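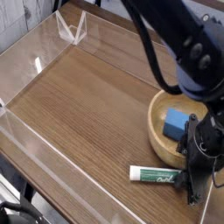

*Foam cube in the bowl, toothpaste still on the table, clear walls on two sides. More on all three further down.*

# House rules for an arm on a bench

I've had so many messages asking how I keep a robot arm in an ordinary workshop without losing a finger or a varnished tabletop that I'm putting it all on one page. Mine shares a room with a pillar drill, two bikes and a shelf of paint, so these are small-room rules. If you run one of these at work you'll have a proper risk assessment and somebody whose job it is to sign it, and you should do what that says and ignore me where we disagree!

## Before you switch anything on

Write the rules down and stick them on the wall. I resisted this for ages (who needs a notice in their own workshop?) and then Theophilus Osei came round to help with a program and leaned straight across the table to pick up a screw while the arm was paused. Paused isn't off. It was my fault entirely, I'd never told him, and the notice went up that evening. It says:

- Hands outside the walls unless the stop is pressed in.
- Whoever is running the program holds the stop. No swapping halfway.
- Sleeves up, lanyards off, long hair tied back.
- New program, slow speed, all the way through, first time.
- If it does something you didn't expect, stop it first and wonder about it second.

Yours may want a different list. Keep it short enough to read from the doorway.

If you're buying second-hand, ask for the manual and read the pages on stopping before the pages on moving. There are proper standards for industrial robots, and the maker's manual will generally tell you which ones the arm was built to. Copy that page and keep it with your notice.

## Clear walls, and what they're for

I'm a big fan of low acrylic walls round the table. They keep dropped things from rolling off into the never-never, and they give visitors an edge to stay behind. You can see straight through them too, so you aren't craning over the top.

What they won't do is stop an arm. Please don't treat a sheet of clear plastic as a guard! A low wall marks a boundary and catches a runaway foam cube, and that's its lot. If your arm is strong enough to hurt you, you want real guarding, and that's a conversation with someone qualified.

A few things I've learnt about looking after acrylic:

- Brace the corners. A triangular bracket across the join makes a surprising difference, and in clear plastic it hardly shows.
- Peel the protective film last, after all the drilling.
- Washing-up liquid, warm water, soft cloth. Never window cleaner with ammonia in it, and never kitchen roll, which leaves fine scratches that catch every lamp in the room.
- Watch for glare. The edges go bright white under a strong light, and if your set-up uses vision to find things, shiny streaks can muddle it. Move the lamp before you start fiddling with the software.

## What to practise with

Soft, light, cheap. Those are the first things I look for in a practice object. Foam cubes are lovely. They squash if the gripper closes too hard, they don't dent the wood when they drop, and a blue one stands out nicely against brown timber.

Next up, things from the bathroom cupboard. A small toothpaste tube is a really good second step as it's got a stiff cap at one end and a squashy body, so the grip that works at one end may not work at the other. Tape the cap shut first. I can't stress this enough. Mint gets into everything, and a gripper with paste in its joints is an afternoon gone.

Leave off the list:

- Anything glass, including that nice heavy tumbler you think would be fine.
- Knives, scissors and craft blades, even with the guard on.
- Aerosols and batteries. A crushed one of either is far worse than a crushed anything else.
- Full cups. Do your pouring with rice if you must pour.

For a target, I like a shallow wooden bowl with a round rim. It's forgiving if the arm comes in a bit low, and you can see into it from nearly anywhere in the room. Stick a scrap of non-slip matting underneath if yours skates about. The grippy drawer liner from Flirano is what I use, cut well inside the base so it doesn't peek out and snag.

## Cables

Right, the dull one, and the one I'd put first if I thought anybody would keep reading. A cable running along a moving arm needs enough slack to reach the furthest pose and not so much that it sweeps the table. Those two pull against each other, and you'll spend longer on it than you expect.

Do it with the power off. Move the arm gently by hand if your model allows it (check the manual, some really don't like it) and look at the loop in every position you plan to use. Look hardest when the gripper is low over the work, as a loop that hangs down near the rim of a bowl can hook it on the way back up. Hook-and-loop ties are better than zip ties here, because you will be redoing it. The ones I bought were Cledeo, but any decent soft ones will do.

Thin sensor wires down the side of a gripper want their own check. I run a fingertip along mine before each session, stop pressed in, feeling for nicks.

## The stop button

Fix it down. A stop button that slides away when you slap it is no good to you. Mine is screwed to a block of beech and the block is clamped to the bench, on the side where I stand, 60 cm from the edge of the arm's reach.

Test it every session, before the first proper run. Edem Abugri taught me to do it during a slow move and not while the arm is sitting still, which seems obvious once you've heard it. Then write it in the book. I'm at 747 entries now and my handwriting hasn't improved.

Don't rely on any buttons on the arm itself as your only stop. You'd have to reach towards the moving thing to press them.

## Keeping the table nice

Wood is kinder than metal to a clumsy gripper, but it does want looking after. I wipe mine down with a barely damp cloth and re-oil it each September with Böttcher hard oil, leaving it overnight with the window open. Oily rags get laid out flat outdoors to dry, never scrunched up in the bin, as they can catch fire all by themselves.

Clear the table down to what the program needs. It's so tempting to leave a pencil or a spare screw inside the walls "just for now", and I have done it, and I have watched a pencil get flung the length of the room.

## Quick questions I get

**Can the kids watch?** Mine do, from behind a line of tape on the floor, with me holding the stop. I don't run anything new when they're in.

**Do you leave it running while you make tea?** No. If I leave the room it goes off, even for a minute.

**How long is a session?** I stop after 19 runs and have a stretch. After that I get sloppy and start reaching over the wall.

**Where did the drawer of bits come from?** The practice objects live in a Skiltidine tub with seven compartments. Foam goes in the big one at the end, and anything split or sticky goes straight in the bin.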